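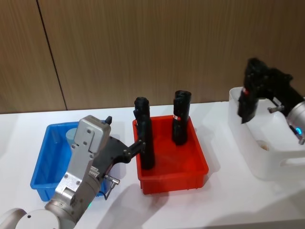 Ticket: Skarham 2-cup teapot, lid leaking
Opened by: Donnie Galbraith
Assigned to: Gavin Moncrieff
Status: Waiting on customer

Donnie: Tea runs out under the lid when I pour. Bought in April from the Moffat store. Started after I took the lid seal off to clean it.

Gavin: Please check which way up the seal is. The thin lip faces down. Fill to the line and pour slowly over the sink.

Donnie: It was upside down. Flipped it - less tea comes out, but it still drips.

Gavin: The seal may have stretched. I have put a new one in the mail, part 11. Please test again once it is fitted and reply to this ticket.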